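Drink dispensers for a graduation open house - two tall ones or one big one?
Forum: Party Planning and Hosting > Food and Drinks

yolanda_kow
Hi all! I'm doing the drinks for my niece's open house in June and I've gone down the dispenser rabbit hole. I want iced tea in one and lemonade in the other, on a long table against the wall so people can help themselves. I was all set on one of those big glass jars with the spigot near the bottom, but my sister (who is paying for half of this, so she gets a vote) wants the tall cylinder kind on a stand with the drip tray underneath. Does anybody own those? Are they a pain? Everything I find for sale has the same four reviews copied over and over.

pesero_pete
We have two of the tall ones at our church hall. Love them for tea. Hate them for anything with pulp. The spout hole is narrow, and one lemon seed will have you standing there poking at it with a skewer while there's a line. Strain your lemonade twice.

MrsThibodeaux
Big jar all the way. Tall ones make me nervous with kids running around. I had a tall one go over at a baby shower and it was 3 gallons of punch straight into the carpet. I'm not exaggerating when I say we found pink spots until January.

yolanda_kow
Oh no, the carpet!! Ours will be on tile, thank goodness. But point taken about tippy.

pesero_pete
Put it at the back of the table and not near a corner. Also fill it once it's in place. People fill it in the kitchen and then try to carry it, and that's how you get punch in the carpet (sorry Mrs. T).

MrsThibodeaux
I did carry it. I'm not taking questions.

dresomar_dana
I'm on the tall side of this. We use a pair side by side on a plain white table and they look so much nicer than jars, plus the square steel drip trays catch what would otherwise be a sticky puddle by the second hour. I keep a dark drink in one and something else in the other so people can tell them apart without a label. The spout is high enough to get a proper cup under it too, and you don't have to hang anything off the edge of the table like you do with a low jar.
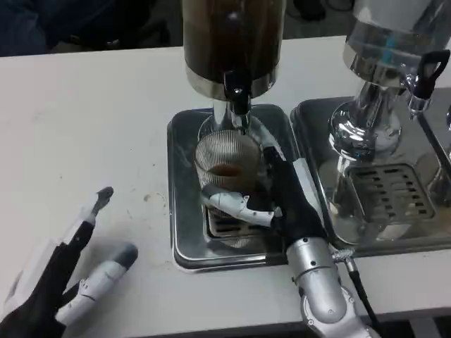 Ribbed glass under the black spout, with the slotted tray below.

yolanda_kow
Ooh, thank you Dana, that helps so much. I LOVE that fluted glass. And I hadn't even thought about how the cup sits right on the grate. Does the grate lift out for washing?

dresomar_dana
Mine does - I can't speak for every brand. Lift it out, dump the tray, rinse, done. I check them every 20 minutes or so when it's busy. The slots get gummy if you let sweet tea dry in there overnight, so don't go to bed on it.

onesero77
Gonna disagree with the drip tray love. A tray that size is one refill from a spill if guests are sloppy, and guests ARE sloppy. I put a folded bar towel under the whole setup and skip the fancy trays.

dresomar_dana
A wet towel under a dispenser looks awful by the end of the afternoon, though. I'd take the tray.

onesero77
Dark towel. Problem solved.

MrsThibodeaux
Can I ask about the real glass? I'd never. Somebody will set one on the patio and somebody else will kick it. Plastic for anything over a dozen people.

yolanda_kow
I was thinking glass for the grownups and plastic for the kids? We have plenty of my mom's old glasses in the garage that never get used. They'd need a good wash first.

pesero_pete
Mixed is fine. Put the glasses on the far side of the tea so the little ones don't grab them. And chill the tea the night before! If you pour it in warm and dump ice on top, you've got tea-colored water in no time. Freeze some tea in a muffin tin and use that for ice.

yolanda_kow
Muffin tin tea ice, writing that down. OK, I think I'm going with two tall ones, back of the table, on the tile, strained lemonade. I found a pair secondhand for less than the one new jar I was looking at, so my sister wins this round.

onesero77
Check the spouts before you hand over money. Fill with water, let it sit on a paper towel for an hour. The washers go first on the used ones.

MrsThibodeaux
And bring somebody to help you carry them. EMPTY.

yolanda_kow
Picking them up at 6 tonight, taking paper towels and my brother-in-law. Will report back on the washers!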